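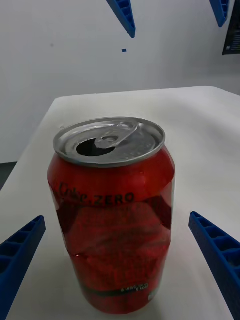
Lirberg, Sun 3 August

Teaching by demonstration (also hand teaching, or teleoperated teaching) is a way of giving a robot a task by doing it through the robot, with no motion code written. Two main forms. In the first a person holds the arm and moves it. In the second the person works a remote, often a matching set of arms, and the robot follows. Joint angles, gripper opening and camera views get saved together. One run is called an episode.

Typical first task: pick up a drinks can. An opened Coke Zero can on a white table, two ribbed blue fingers, one each side. Simple for people. Harder by remote, as the operator gets little or no feel for the grip and tends to squeeze to much.

Wrist cameras are common. They see the fingers and the object close up, which helps in the last part of the approach. Weak point is everything outside that view.

History at Lirberg. Hand guiding only until January, then remote arms from Stesow. Zlatko Spahić wrote the first operator notes. The Arai set holds 2966 episodes over 17 tasks, recorded by 10 operators. Of the tasks, four need both arms.

Bad episodes. Pauses, double grabs, drops. Some labs cut them, others keep them with a lable so the robot can learn to recover. No agreement yet.

See also: Cloltent (playback software), hand guiding, remote handling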